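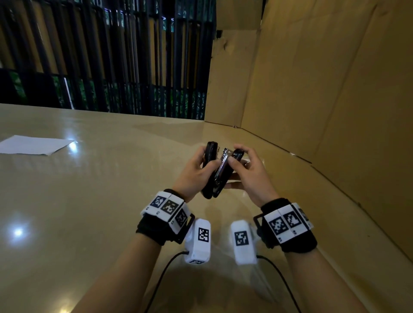
기계가 집안일, 매장 일을 대신할 수 있나? - 손작업 난이도 조사
학생 프로젝트 최종 보고서 (수정본)
조원: Przemysław Borkowska, Igor Piątek

1. 왜 이걸 했나

처음 주제는 설거지 로봇이었음. 너무 커서 포기. 10월에 주제를 줄여서 "책상 위에서 하는 작은 잡일"로 바꿨다. 스테이플러 심 갈기, 뚜껑 달린 작은 통 여닫기, 가격표 끼우기, 영수증 묶기 같은 것들. 집에서도 하고 가게 카운터에서도 하는 일이고, 사람은 보통 생각도 안 하고 한다.

질문은 하나다. 지금 나와있는 기계가 이런 일을 할 수 있는가. 할 수 있다면 어디까지?

실제 로봇 팔은 시뮬레이터로만 돌렸다. 예산 문제. 시뮬레이터는 Igor가 전에 만들던 Żak을 고쳐서 썼고 물체 모델은 둘이 나눠서 만들었음. 손작업 쪽은 사람이 하는 걸 보고 동작을 잘게 나누는 방식으로 분석.

2. 작업 고르기

동네 문구점 Skellow 카운터에서 오후에 앉아서 하루 동안 하는 일을 적었다. 목록이 길어서 다음 기준으로 잘랐다.

- 한 사람이 앉은 자리에서 끝낼 수 있을 것
- 도구는 손에 들 수 있는 크기
- 1분 안에 끝날 것 (사람 기준)
- 힘보다 손가락이 중요한 일

남은 작업은 13개. 이 중에 8개는 시뮬레이터로 옮겼고 나머지는 말로만 분석함. 천이나 비닐처럼 휘는 물건은 Żak에서 계속 터져서 (물체가 화면 밖으로 날아감) 뺐다. 아쉬운 부분.

3. 동작을 나눠보니

제일 오래 본 것이 스테이플러다. 우습게 봤는데 제일 어려웠음. 사람 손으로 할 때를 단계로 쓰면 대충 이렇게 된다.

몸통을 벌린다. 한 손은 아래쪽 받침, 다른 손은 위쪽. 다 벌어질 때까지 두 손이 서로 반대로 힘을 준다. 심이 들어가는 홈이 보이게 돌린다. 새 심을 한 줄 집는다. 홈에 맞춰 넣는다. 닫는다. 시험으로 한 번 찍는다.

문제는 "벌린다"가 한 동작이 아니라는 것. 엄지는 안쪽에서 밀고 나머지 손가락은 바깥을 감싸고 있다. 그 상태로 양손이 허공에 떠 있음. 집게 두 개짜리 그리퍼로 똑같이 하면 한쪽이 미끄러진다. 우리 시뮬레이션에서는 받침 쪽을 바이스로 고정하니까 그나마 됐다. 근데 집에 바이스 있는 사람이 몇이나 되나. 고정 장치를 쓰는 순간 "집안일 로봇"이 아니고 공장 설비가 된다고 봄. 이 부분은 Przemysław랑 의견이 갈렸는데 뒤에 다시 씀.

색도 문제. 검은 몸통, 반짝이는 금속 홈. 책상까지 반들반들하면 깊이 카메라가 구멍난 것처럼 값을 못 준다. Żak에서 렌더링 재질만 무광에서 유광으로 바꿨는데 물체 위치 추정이 확 나빠졌음. 조명 하나 바뀐 것 뿐인데도.

4. 작은 통과 작은 부품

두 번째로 오래 본 것은 뚜껑 달린 투명 케이스에서 뭔가 꺼내기. 투명한 건 전부 어렵다. 뚜껑이 열렸는지 닫혔는지도 카메라로는 애매함. 사람은 손끝으로 안다. 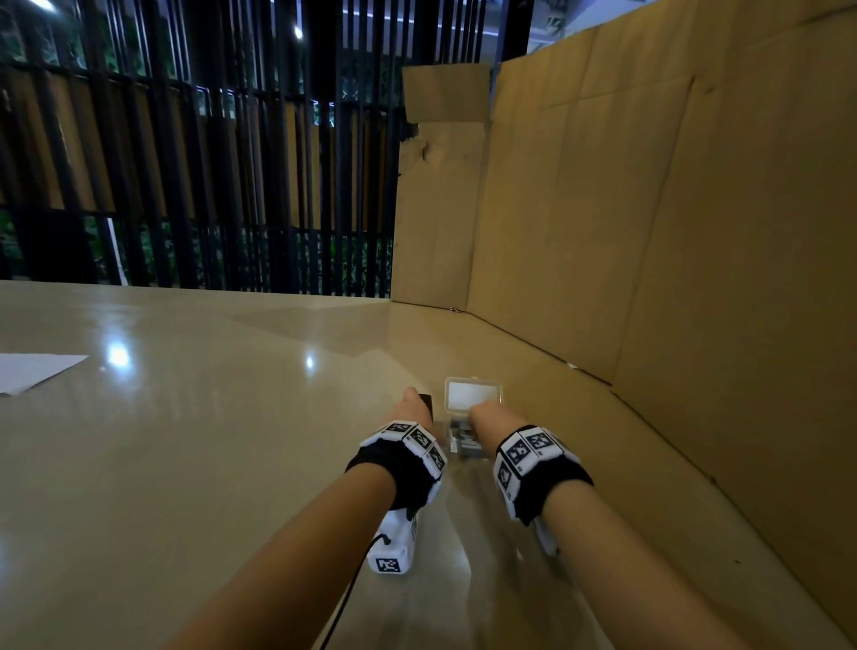
그리고 한 손에 이미 뭘 쥐고 있는 경우가 많다. 사람은 쥔 걸 내려놓지 않고 다른 손만 쓴다. 기계는 보통 내려놓고, 위치 다시 찾고, 다시 집는 순서로 짠다. 단계가 늘고 실패할 자리도 같이 늘어난다. 우리 코드도 처음엔 그렇게 짰다가 Igor가 왼팔은 쥔 채로 두고 오른팔만 움직이게 고침. 고친 뒤엔 두 팔이 서로 부딪히는 일이 생김. 두 손이 가까이 모이는 작업은 다 그랬다.

손이 물체를 가리는 것도 생각 못 했던 점. 머리 높이에서 내려다보면 통 안에 넣은 손가락은 안 보인다. 제일 중요한 순간에 카메라가 쓸모없음. 손목 카메라를 추가해봤는데 너무 가까워서 초점 범위 밖. 촉각 센서는 모델링을 못 했다.

5. 결과

시뮬레이션 총 시도 1791회. 작업별 성공률 표는 부록에 있고 여기는 요약만.

거의 항상 된 것: 종이 상자 밀어 옮기기, 서 있는 통 집기, 큰 버튼 누르기.
되다 말다 한 것: 뚜껑 열기(불투명한 것), 펜 꽂기, 영수증 더미 가지런히 하기.
끝까지 안 된 것: 심 갈기(고정 없이), 투명 케이스에서 작은 부품 하나만 꺼내기.

안 된 두 가지는 전부 양손이 필요하고, 물체가 작고, 반짝이거나 투명하다. 셋 중에 뭐가 제일 큰 원인인지는 따로 떼어서 실험을 못했음. 시간 부족. 투명 재질만 불투명으로 바꾼 시도를 3회 했는데 이걸로 뭐라고 말할 수는 없다.

6. 의견이 갈린 부분

Przemysław 의견: 고정 장치 써도 된다. 식기세척기도 사람처럼 접시를 안 닦는다. 일을 기계에 맞게 바꾸면 되고 매장 카운터는 그게 가능하다. 심 카트리지를 통째로 바꾸는 스테이플러를 쓰면 문제 자체가 없어짐.

Igor 의견: 매장은 그렇다 쳐도 집은 안 된다. 집마다 물건이 다르고 책상 위에 종이도 있고 뭐도 있다. 물건을 다 바꾸라고 하면 아무도 안 산다. 사람 손이 하는 걸 그대로 따라가야 한다.

발표때 질문도 여기서 제일 많이 나왔다. 합의는 못 했고 둘 다 적어둔다.

7. 한계

- 실물 로봇 없음. 마찰값은 전부 추정.
- 관찰한 매장이 Skellow 한 곳. Gudska 창고도 가려고 했는데 답장이 늦게 와서 못 감.
- 사람도 실패한다는 걸 기록 안 함. 심을 거꾸로 넣거나 바닥에 쏟는 경우. 비교하려면 필요했다.
- 성공 기준이 작업마다 조금씩 다름. 초반에 정한 것과 후반에 정한 것이 안 맞아서 앞쪽 데이터는 다시 채점함.

8. 지금 시점의 답

치우기, 옮기기 정도는 된다. 손에 들고 뭔가를 벌리고 끼우고 닫는 일은 우리 실험 안에서는 아직 안 된다. 가게라면 작업대를 기계에 맞춰서 일부 맡길 수 있을 것 같고 집은 더 걸릴 듯.

다음 학기에 이어서 한다면 심 갈기 하나만 잡고 끝까지 해보고 싶다. 물리 엔진을 Zavton으로 옮기는 것도 검토중인데 물체 모델을 전부 다시 변환해야 해서 아직 결정 안 됨.

부록 A 작업 목록과 성공 기준
부록 B 작업별 성공률 표
부록 C Żak 수정 내역 (Igor 정리, 충돌 설정 부분은 아직 빠져있음. 제출 전에 추가 예정)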